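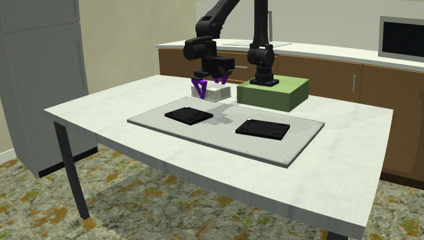
図1 大理石調天板のテーブルと穴あきプレート(CG)

サンドクヴィスト棟 共用部内装・什器分科会 議事録

時期:3月
時間:14時開始
出席:Tuva Boström(議長)、Ragnvald Granström、Randi Midtbø、Kumaresan Amin(記録)
欠席:Vesna Yordanov(書面で意見提出)

1.前回議事録の確認
修正1点。食堂の床材品番の表記を仕上表に合わせる。ほかは異議なく承認。

2.天板材の選定
Granströmより、Sollotard社とKandeo社の見積比較を報告。対象は食堂および談話室の天板、計274枚。両社とも大理石調の柄で、単価差は小さい。納期はSollotard社が10週、Kandeo社は未回答。
Midtbøより、柄の濃い品は継ぎ目で模様のずれが目立つとの指摘。淡い灰色の脈の品を第一候補とする。小口の納まりは、天板と同柄で巻き込む案と、別色の縁材を回す案の2案を比較する。
Yordanovの書面意見は次のとおり。耐熱試験の成績書が旧規格品のものであり、現行品の成績書を取り寄せること。了承。

3.脚部の仕様
濃い灰色の塗装で統一する。アジャスターの調整幅は、談話室の床勾配を実測したうえで決定する。車椅子利用席は幕板を設けない。対象席数は設計側で再集計し、座席配置図に反映する。

4.清掃および維持管理
Aminより、酸性洗剤による艶の低下について報告。現行の清掃仕様書には洗剤の液性の規定がなく、中性洗剤に限る旨を追記する。予備天板は4枚を地下倉庫に保管する。湿度管理の要否は継続審議。

5.Briltis社の照明
色温度の変更提案があったが、天板の色見本を現地照明下で確認するまで保留とする。確認は昼と日没後の2回行う。見本は各候補とも同寸で用意すること。

6.宿題事項
・Granström:Kandeo社へ納期の再照会、両社に現行品の成績書を請求
・Midtbø:小口2案の納まり図を作成
・Amin:清掃仕様書の改訂案を作成、床勾配の実測
・Boström:予算枠の残額を経理に照会

次回は色見本の到着後に招集する。15時40分閉会。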